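Fault report: pads slipping on soft items, box packing task
Vsevolod Tymoshchuk, module project, group Clellik
25/05/2025

1. What we were doing

Packing task. Small soft items on the carpet, open cardboard box, pick up with two hand-held grippers and put in the box. Plan was 159 recorded picks for the Proston training set, then train, then the arm does it on its own. We did not get to the arm. Most of this report is about why.

Items: plush toys, the fish cake cushion, a tissue packet, some wrapped packets, a drink carton. All chosen because they squash. Yatsenko (last year's group) only did hard items and their report says soft ones are "future work", so we took that.
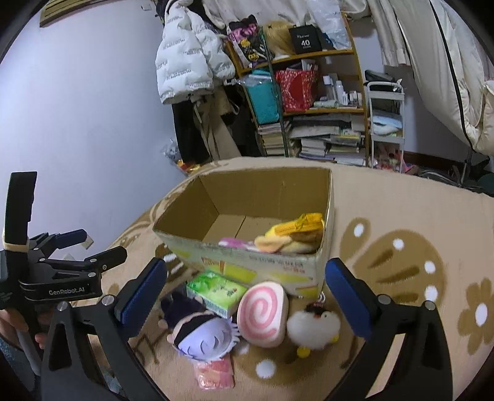 2. The fault

Dropped items. Jaw closes, item lifts, item rotates in the pads and falls out, sometimes in the box by luck and sometimes not. Logged as a success either way, which is the real problem!! The label comes from the jaw width at the end of the pick. Jaw open at the end = placed. So a drop on the rug and a good placement look the same in the log.

Found it late. I was watching recordings back to check the lighting and saw 11 drops marked as placed. After that went through all of them by hand, took a whole evening.

Things we noticed:
- round plush worst. Fur slides on the rubber, grip ends up on the fur and not the body
- doll ok if pinched at the middle, bad by the head (it swings)
- cartons and packets mostly fine, wrappers slip if you take them by a corner
- both grippers working at the same time is worse then one, you watch one hand and squeeze with the other

3. What we tried

First cleaned the pads with alcohol wipes. Better for a short time, then lint again from the carpet and the toys.

Then squeezed harder. Don't. Jaw width goes to nearly zero on a thin part of the toy and the width reading stops meaning anything. Also hurts your hand after a while.

Then slower lift, wait two seconds before moving sideways. This helped the most, but it makes the recordings longer and we had to redo the ones from before, otherwise two different styles in one set.

Picture from the redo, one plush in each gripper:
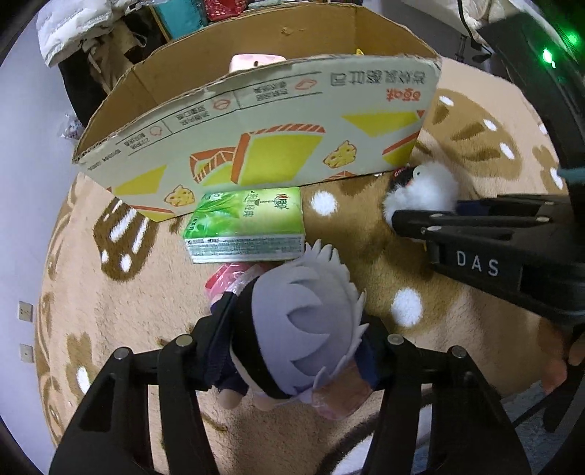 Fig. 2. Doll held at the midsection, white plush in the right gripper.

4. Safety note

One near miss, in the Canach room. Person A reached into the box to take items out while person B was still closing on something next to it. Finger between the pads, no injury, pads are soft, but on the arm version this would be a proper accident. New rule, whoever resets the items says "hands in" and both grippers go down on the floor untill they say "hands out". Should of had this from the start.

5. Where it is now

Labels fixed by hand. New field in the log, "item in box y/n", filled in by the person doing the reset and not from jaw width. 6 recordings thrown away because you can't tell from the view where the item went.

Still open:
- pads, want to try a rougher surface
- the width sensor drifts, not looked at yet
- arm run moved to December, needs the new labels first

Logs are in the group folder under clellik/drops, the old labels are kept in there too in case someone wants to compare.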